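Grip force fault, Woslow cell
Speaker notes, 2025-02-06
Speaker: Krystyna Sobczak

Slide 1. What failed
Keep this short. The wrist controller reported a closed grip while the fingers were still moving. The arm lifted on that signal and dropped the load. The log holds 1378 grasps, 14 of them with the early flag. No injuries. Tanner Bélanger stopped the cell by hand after the last one.

Slide 2. Why perforated parts show it first
A finger pad that lands on a hole edge gets a short current spike. The Filtis driver read the spike as contact and latched it. Solid walls give a slower rise and the latch behaves. Let the room look at the slide before going on. 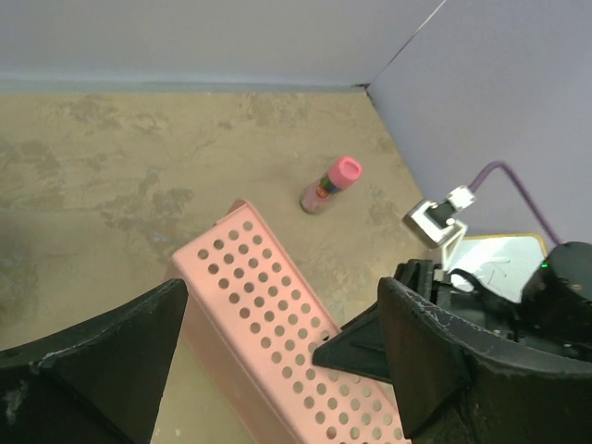

Slide 3. Pad wear
Point out the whitish scuffs and the chipped marks along the fingers. Wear did not cause the latch fault, but it lowers friction, so a weak grip slips sooner. Wichai Saengthong has the friction figures if asked.

Slide 4. Fix
Old rule: one sample over threshold. New rule: current has to stay over threshold for 500 ms with finger speed at zero. Timeout at 600 ms, then open and retry once. A second timeout stops the arm. Lift is now blocked in the safety controller as well as in the task code.

Slide 5. Open items
Cable routing at the wrist is under review at Jistitz. Retest on the January parts list is not finished. Grigoris Petridis takes questions on the driver.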